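Tri des boutons, atelier Vendach : la galerie

Quelques nouvelles du poste de tri, vite fait avant la réunion. Rouges avec rouges, jaunes avec jaunes, et le tapis vert à côté.

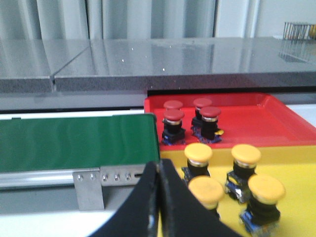
Bac rouge derrière, bac jaune devant. Les coups-de-poing rouges serrés à gauche, il reste de la place à droite.

Pascual Acuña trouve que deux bacs c'est trop peu, il en voudrait un troisième pour les boutons sans collerette, sinon tout revient dans le carton du fond et on recommence le mercredi. Pas faux. À voir avec Usby pour le prix, leurs bacs empilables sont à 17 euros pièce, un peu cher pour du plastique.

Pour ceux qui demandent d'où sort tout ça : démontage de vieux pupitres de commande, une série Prellard récupérée en août. Quelque 78 boutons à la livraison, toutes couleurs mélangées, certains avec encore leur bout de fil. Ilango Palaniappan a passé deux matinées à couper et à dévisser. Merci à lui, et désolé pour le tournevis.

Ordre de travail, tel que noté au mur :
Couper les fils à ras du bornier.
Tester le contact au multimètre, trois appuis francs.
Essuyer la tête, pas d'acétone (les jaunes blanchissent).
Bac de la bonne couleur, tête en haut.
Les douteux chez Eyvindur, étagère 8.

Côté convoyeur : bande à retendre, Hefin Sayce s'en charge dès qu'il retrouve la clé Allen. En attendant vitesse lente, svp. Et on ne pose pas les tasses sur le rail !! Ca vibre et ça finit par terre.

Les boutons bons pour le service partent ensuite chez Woldemariam, pour les maquettes des premières années. Ils prennent surtout du rouge, arrêt d'urgence oblige. Les jaunes on en a trop, si quelqu'un a un projet qu'il passe à l'atelier le matin, avant 11 h de préférence.

Les verts et les noirs ne sont pas encore triés, ils auront leur page plus tard. Pour les étiquettes des bacs, Ajith Devadiga a le modèle, lui demander dirrectement.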